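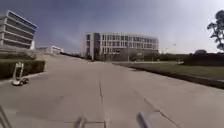 Ashby Golf League Forum - Club Policy - Caddie program for the fall season

Posted by: H_AbouZeid_League
18/08/2025

The League office has received several letters on the proposed caddie program, and members are invited to comment in this thread before the policy is sent to the clubs. Under the draft, each player in the Brasedley Cup may use a caddie for all 3 rounds, provided the caddie is registered in advance. Pull carts remain permitted. Players who use them should keep to paved ground wherever possible between the parking area and the first tee; a wide concrete walk with a smooth, even surface and only thin joints between the slabs is far kinder to cart wheels than gravel. Caddies will be paid by the player and not by the League. The suggested fee is 94 dollars per round. Please keep comments to the matter at hand.

Hala Abou Zeid
League Secretary

Reply from: backnine_walter

I thank the Secretary for opening the matter to members. I support the program in general. My concern is the fee. A player who enters the Cup and hires a caddie for every round will spend close to three hundred dollars before meals. Juniors and retired members cannot be expected to meet that cost, and they will be at a disadvantage against those who can.

Reply from: Fleltex_Greens

I must disagree with the previous member. A suggested fee is only a suggestion. Nothing in the draft prevents a player from asking a son, daughter or friend to carry the bag at no charge, so long as the name is on the register. The Forkine club has allowed this for years and the scores there show no great gap between players with caddies and players without.

Reply from: backnine_walter

The Forkine course is flat and short. I would ask the member to walk the Brasedley course in November with a full bag and then tell us that a caddie makes no difference.

Reply from: Fleltex_Greens

I have done so on two occasions. The wind was the difference.

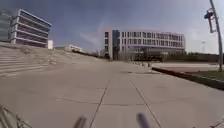
Reply from: H_AbouZeid_League

For ease of reference, the relevant part of the Bulletin is given again below.

"4.2 A caddie may carry clubs, tend the flagstick, rake bunkers and offer advice to the player. A caddie may not offer advice to any other player in the group. A player is responsible for any breach of the Rules by his or her caddie."

"4.3 A player may change caddies during a round but may not have more than one caddie at a time."

The League has set aside 3000 dollars to assist junior players with caddie fees. Requests should be made through the home club. I hope this answers the first concern raised.

Reply from: marlow_pin_high

The junior fund is welcome. May I ask whether 4.3 would permit a parent to carry for the front nine and a coach for the back nine? We had a dispute over this at our club last season, and the two players involved have not been paired together again.

Reply from: H_AbouZeid_League

It would, provided both persons are registered. A change made only to obtain advice from a particular person is permitted under the draft as it stands. Several clubs have asked that it be restricted.

Reply from: backnine_walter

It should be restricted. A coach on the bag for the closing holes is a coach, whatever the register says. I withdraw my remark on juniors in view of the fund - my point about retired members stands.

Reply from: Fleltex_Greens

On the matter of coaches I find myself in agreement. I would suggest one caddie per round, with a change allowed only for illness or injury.

Reply from: marlow_pin_high

That would rule out many families at our club who share the duty. I would vote against it.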